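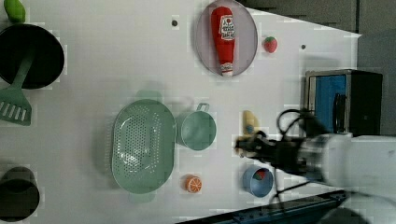

Katiyar Manipulation Software Team | Tabletop Guide | Section 4

4. Teaching Avgate the kitchen table and running your first pick

By now Jumetti should be talking to the arm and both camera streams should be showing up in the viewer. If they aren't, go back to Section 3, as nothing below will work without them. If they are, well done – you are past the dull bit, and from here on the arm starts doing things by itself!

There are three programs in play and new people mix them up all the time. Avgate looks at the camera streams and decides what is where. Nodard takes that list and plans a path. Jumetti sends the path to the arm and keeps an eye on the gripper. When something goes wrong, the quickest way to get help is to say which of the three was complaining. The name is at the start of every log line.

4.1 Before you start

Run the self-test from the Jumetti menu and wait for the green bar. Check that the speed slider is at Slow. It goes back to Slow after every restart, but it does not go back when you swap users, and Slow is what you want for all of this section.

CAUTION: The stop button on the screen asks the software to stop. The red button on the wall cuts the power to the motors. Use the wall button if a person is anywhere near the arm.

CAUTION: Keep your hands off the table while the Nodard panel says Planning as well as when it says Moving. Planning can turn into Moving very quickly, and on an easy pick you will hardly see the word change.

4.2 Lining up the two cameras

Avgate works with an overhead camera and a wrist camera. The overhead one tells it where everything is in general, and the wrist one sorts out the last little bit of the approach. Both have to agree on where the table is. The tabletop is plain white, which is lovely for finding toys and rubbish for finding the table, so we use the small dark holes in the surface as landmarks.

1. Open Avgate and choose Set up, then Align cameras.
2. Press Look down. The arm moves the wrist camera over the table and waits.
3. In the overhead view, click the middle of the hole to the left of the plate. Zoom in first, it makes a big difference.
4. Click the same hole in the wrist view. If it is hidden, nudge the arm with the arrow keys until it shows.
5. Do the same for a second hole.
6. Press Solve and read the score.

A low score is good. Anything below 2 will pick soft toys perfectly well. If you get more than that, the usual reason is that you clicked one hole in one view and its neighbour in the other. Clear the points and go again.

Note: The solver assumes that the table has not moved between clicks. Please don't lean on it.

4.3 Loading the object list

Avgate will only report things that are on its list. The list that comes with this guide is called kitchen-small and has 13 labels, among them banana, strawberry, ketchup, orange half, cup, plate, colander, measuring cup, frying pan, pot, spatula and microwave. Not all of them have to be on the table at once.

1. Choose Lists, then Open, then kitchen-small.
2. Tick Show outlines. Each thing Avgate recognises gets a coloured outline in the overhead view, with its label next to it.
3. Look through the outlines and see whether any are missing or doubled.
4. For anything that should never be picked up, right-click its outline and choose Fixed. We do this for the microwave, the pan and the pot.

Fixed objects stay in the plan as obstacles. Ignored objects are dropped altogether, and Nodard will happily plan straight through them. Fixed and Ignored sit next to each other in the menu, and we have asked for that to be changed.

Objects resting on other objects deserve a moment's attention. With the ketchup lying across the plate, Avgate ought to show two outlines and a thin line joining them, meaning "ketchup is on plate". If you only see one big outline, it has swallowed the plate. Click the outline, choose Split, and let it think. Quyên Huỳnh rewrote the splitting code in November and it is a joy to use now. The old one from 2019 needed you to draw around both things by hand.

The same goes for a small item inside the blue cup. You may see a line reading "unknown is in cup". That is a fair answer when there isn't much of the thing to go on, and you can leave it be.

4.4 Choosing a target and checking the approach

We use the banana for the first pick. It is soft, it shows up well against the white, and it is forgiving if the fingers close a bit to one side.

1. Click banana in the object list. Its outline turns thick.
2. Press Suggest. Nodard draws several small pairs of lines over the banana, each pair being one way to place the fingers.
3. Click through them with the Tab key. The number beside each one is how much Nodard likes it.
4. Pick one across the middle with clear table on both sides.
5. Press Preview. The planned path plays in the 3D window without the arm moving at all.
6. Play it a second time from the side view and watch the wrist, including where the cables would swing.
7. If you are happy, press Approach. The arm moves to just above the target and stops there with the fingers open.

Now switch to the wrist view. This is my favourite moment in the whole set-up!
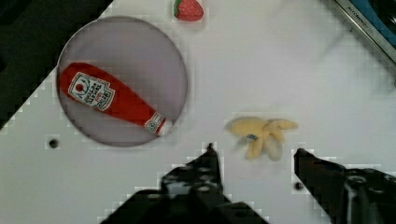 You want the banana in the gap between the fingers, or a little ahead of it, with white table showing between it and each finger. A little off-centre is fine, and the last step of the approach will correct it. If it is well off to one side, press Back off and then Re-look, which takes a fresh picture and nudges the target. Two goes at Re-look should be plenty. If it keeps drifting the same way each time, the alignment in 4.2 is the thing to redo, however good the score was.

The peeled banana has flaps that spread out in different directions, and this affects the outline more than you'd think. Avgate takes the centre of the whole outline by default, flaps and all. To make it use the pale inner part:

1. Right-click banana in the object list and choose Centre.
2. Change Whole outline to Thick part.
3. Press Re-look and check that the small cross has moved.

Do this once and it is saved with the list. The strawberry doesn't need it, and the ketchup does better with Long axis, so that the fingers come in across the bottle whichever way it is lying.

Note: Small writing on toys is ignored. Avgate goes by shape and colour, so there is no need to turn labels face up.

4.5 Closing and lifting

1. Check that Grip is set to Soft in the Jumetti panel.
2. Press Close. The finger trace at the bottom of the window should drop and then go flat.
3. Press Lift. The arm rises straight up by one step.
4. Look at the Holding light. Green means the fingers stopped before they met, so something is between them. Grey means they met.
5. Press Lower, then Open, to put the toy back where it was.

Jumetti waits 523 milliseconds after Close before it trusts the finger trace. It is an odd-looking number and people keep asking about it. Trinh Kim found it by testing soft toys one after another until the false greens went away, and it has been left alone ever since. You can change it under Timing. If you do, write down the old value!

CAUTION: Don't use Firm grip on anything in kitchen-small. Firm is meant for the metal test blocks in Section 7.

4.6 If it goes wrong

Nodard: no path found. Something is usually in the way on the far side of the target. Try another suggestion with the Tab key, or move the nearest obstacle by hand once the panel says Idle.

Avgate: target lost. The arm itself may be covering the target in the overhead view. This is normal close to the table, and Avgate switches to the wrist camera on its own. It is only a fault if the message stays after the switch.

Avgate: two of the same. It has found two strawberries or two bananas. Look for a red or yellow patch on something else, then raise Fussiness by one notch.

Jumetti: joint near limit. Press Home and pick a suggestion that approaches from the other side. The arm will not hurt itself, it just refuses to go further.

Jumetti: stream late. One of the cameras is lagging. Close the spare viewer windows first. We all leave them open.

Save your work with File, then Save session, before you shut anything down. The session keeps the alignment, the list and the centre settings, but not the speed, which you set again next time. Section 5 starts from a saved session and moves on to placing: banana on to the plate first, then into the colander, where the rim makes the planner work a good deal harder.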